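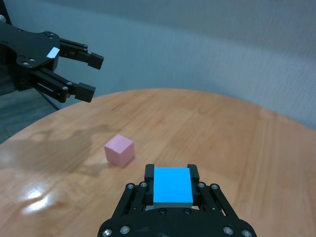
Consejos > Casa y agua > Algas en el acuario

El agua verde en un acuario casero viene de algas microscópicas que reciben demasiada luz y comida. Estos trucos me sirven con mi tanque de 44 litros:

- Apague la lámpara a las ocho de la noche y no la encienda hasta el mediodía.
- Cambie una cuarta parte del agua cada semana - nunca toda.
- Lave la esponja del filtro en el agua que ha sacado, sin jabón.
- Dé comida una sola vez al día, muy poca.
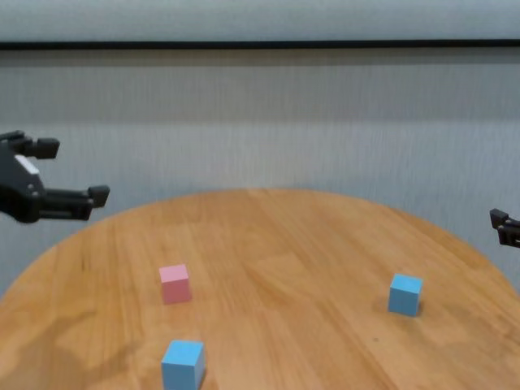
Cubos de color rosa y azul claro sobre la mesa redonda.

El agua sacada es buena para las macetas. Yo guardo 400 ml para el helecho.

Comentarios (2)

Rigoberto Bañuelos: Con la lámpara Orkalby tuve que bajar a seis horas de luz. Ahora el vidrio se ensucia menos.

Evaristo Lozano: ¿Sirve también para agua salada?

Relacionados
Quitar la cal del grifo
Plantas flotantes para principiantes
Cómo limpiar un filtro Sturna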